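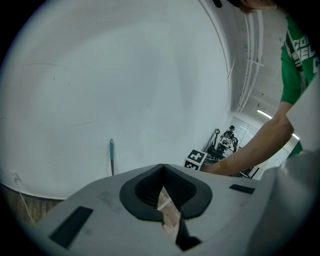
Part 3: Setting up the water softener for the first time

OK, so the tank is in place and the hoses are on. Now we get to the part I used to dread, and it's easier than the old Pramach booklet makes it sound (I rewrote this section after my neighbor Fitriani Lumenta called me twice in one evening, so thank her!).

1. Make sure the bypass valve is still set to BYPASS. You want the house water going around the softener for now.

2. Pour 3 gallons of plain water into the brine tank, then add your salt. I use pellets. Fill it to a little over halfway and leave it alone, no tamping it down.

3. Plug in the control head. The clock will blink. Hold SET until it stops, then put in the right time of day with the arrows.

4. Now the hardness number. If you're on town water in Clermont, look at your last water report. On a well, use a test strip, and do it at the kitchen cold tap before you go any further. Mine came out at 11 grains, so I typed in 11.

Note: if your report gives hardness in parts per million, divide by 17.1 to get grains. I forgot this the first year and went through salt like crazy.

5. Open the bypass valve a quarter of the way and wait. You'll hear air hissing and gurgling, and that's fine. Once it goes quiet, open it the rest of the way.

Caution: don't swing the valve open all at once! A sudden rush can push resin up into the head, and cleaning that out is a miserable afternoon.

6. Hold REGEN until the motor starts. Let the whole cycle run, and try not to use any water in the house while it does.

7. Check every fitting with a dry paper towel. If one's damp, snug it by hand, then check again before bed.

The regeneration time comes set to 2 a.m. Anathi Lekota works nights and moved hers to 11 in the morning, so pick whatever hour your house is quiet. Changing it is covered in Part 4, along with the salt alarm.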